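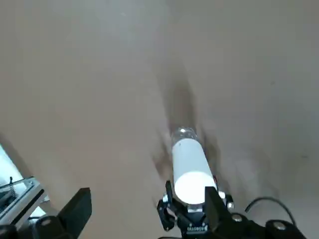

Plolley: do you really need two arms, though? We priced a second one in February and it ate the whole budget for fixtures, so we sent it back to the wish list.

Good question to start on, Plolley, and it's the one I've been chewing on all week. I promised a thread on how we're planning our equipment spend for the next budget round, so let's go. Get a coffee, it's long!

1/ Short answer to the above: maybe not. If your jobs are all pick it up here, put it down there, one arm and a decent fixture will do it for a lot less money. We started adding up the jobs where one hand has to hold while the other does something, and that list got long fast.

2/ So before asking anyone for a quote, we wrote down 18 jobs we'd like to hand over. Just one line each: what the thing is, how heavy, how it gets held, where it ends up. It took an afternoon and it has been the most useful page in the whole folder.

3/ Then we marked the ones that need two hands. It came to 10, more than half, and I would have guessed far fewer. Anything with a cap, anything soft, anything you have to turn over before you can set it down the right way. 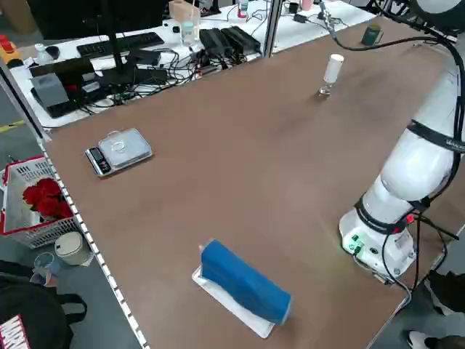 4/ Okay, money. The arm is the number everybody asks for and it's the easiest one to get. Any seller will give it to you on the phone. What I want you to budget for is everything bolted to it, under it and next to it, and that part is on you.

5/ Our sheet has a row for each of these: arm, gripper, spare fingers, table, frame, mounts, controller, cables and cable guides, stop button, monitor, cameras, floor tape, power. Yes, floor tape gets a row. It's cheap and I love it.

6/ Cables deserve their own post. Buy longer than you think, and buy spares of the ones that ride on the arm, as those bend all day. I put them down as a yearly cost now, same as gloves or printer ink.

7/ Grippers! This is where I get excited, sorry. A plain two-finger gripper covers a huge amount of ordinary work - bottles, cups, boxes, small parts. We looked at fancier hands and they're gorgeous, but the finger pads on a simple one can be swapped in minutes and cost very little. Put the savings into a few sets of pads with different grip.

8/ Somebody asked in my messages about buying used. We did look. Tuketeck had a used pair at a price that made me sit up straight, then we added shipping, a checkup and new controllers and it landed close enough to new that the warranty decided it. Still worth the call. Ask how many hours are on the joints and ask for it in writing.

9/ Lead times: the arms had a short wait, the table frame had the long one. 6 weeks for some aluminum rail and a top! Order the boring stuff first. I've now drawn the whole plan backward from the frame date and it looks so much calmer.

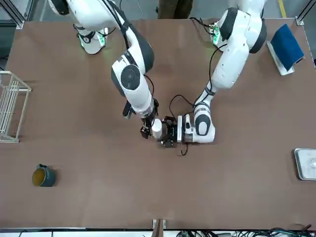 10/ On leasing. Nurmi offered us a lease with an option to buy, and I liked it more than I expected to. You pay more over the full term, no way around that, but you learn what you need while the meter runs. If your list of jobs is still moving around every month, it may fit you better than it fits us.

11/ We leaned toward buying for one dull reason: our grant money has to be spent on things we own. Check your own rules early. I read ours late and had to redo the sheet.

12/ Things I forgot in the first version of the budget, in no order: a second monitor, sturdy bins, time for someone to learn the software, the electrician, shelf space for all the stuff you want the arms to practice on. That last one sounds silly until you have nowhere to put the cups.

13/ Speaking of which, household items are a great way to test a system before you sign. Go to the demo with a bag of your own things. The seller's demo object is always the one their gripper likes best. Ours was a perfect little block, and I bet it had never been dropped in its life.
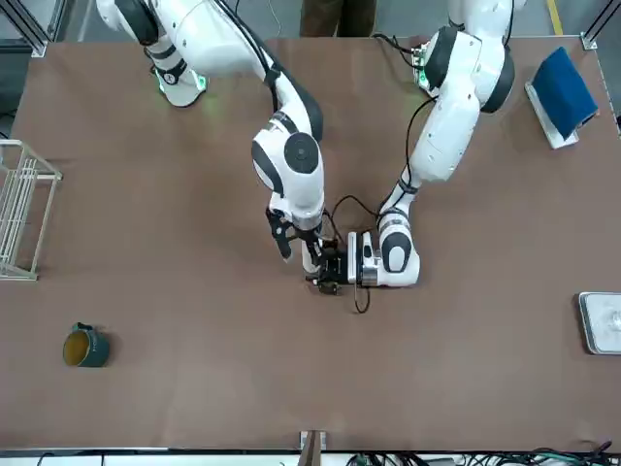 14/ Table space is the row I'd raise if I could only raise one. People size the top for the arms and forget about everything that lives on it. A wire rack, a mug, a sponge on its holder and a metal tray already claim both sides, and the middle has to stay open for two grippers to meet over one small part. We went up a size on the quote after drawing that out on paper. The price jump was smaller than the one for a better monitor!

15/ Reach goes with this. Ask for the reach drawing for each arm and lay the two on top of each other. The bit where they overlap is your real two-handed work area, and it's smaller than the sales page makes it feel. We cut ours out of cardboard and slid the shapes around the floor until we liked them.

16/ Training and support. Wonow quoted 2 days on site, included, and I'd have paid extra for it without blinking. Find out who picks up the phone after that, and what a visit costs once the first year is over. Write that number in the year-two column right away.

17/ Oh, and have a year-two column. And a line for "stuff we broke." Ours is over a tenth of the total and I got a raised eyebrow for it, but it stayed in.

18/ Back to Plolley's point, which I don't want to brush off: if the second arm kills your fixture money, buy the fixtures. Pick a table and controller that leave room for another arm later, get the mount holes drilled now while the top is off, and run one arm well for a year. That's a good plan too.

Where we are now: sheet is done, three quotes in, frame order goes out first. I'll post the blank version of the sheet when I've cleaned out my notes to myself. Tell me which rows I'm missing - I know there are some!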